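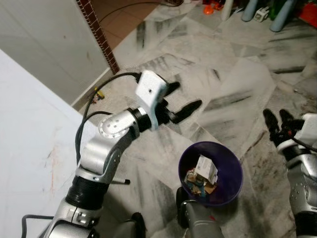
Flimmont Tile Complaints, data card

What it is

1548 written complaints about floor tile, collected from the public comment pages of three retailers: Ostetti, Flirton and Skyrme. One row per complaint. Text only, in English, with a store name, a month and a label for the kind of trouble (cracking, staining, color mismatch, late delivery, grout, other).

What people say it is good for

The first release claimed you could use it to compare the quality of the three stores. I doubt it. Flirton leaves its comment pages open forever, Skyrme closes them after 40 days, and Ostetti seems to remove anything rude. A store with more rows here may just have a slower delete button.

Labels

Each complaint got one label, even where the writer was angry about several things at once. "Staining" is the weakest. Half the time the customer never sealed the stone and the other half it's anybody's guess. "Other" holds whatever didn't fit, including 6 complaints about parking that I left in.

Known problems

- Stone and porcelain are mixed together. Customers write "marble" for both, and the text gives you no way to check.
- Months are when the comment went up. The floor may have gone in years before.
- Copies were removed by exact match only, so the same rant with one comma changed counts twice.
- Rows from April are thin. The Skyrme pages were down for part of it.

Splits

1000 rows for training, the rest for testing. The split is random, so the same customer can land on both sides. Scores reported on it so far look high to me, and I'd want to see them again with customers kept apart - the user column is there for that.

Files

complaints.csv
labels.txt
changes.txt

Corrections go in changes.txt with the row number. Please don't send new labels without the old one next to it.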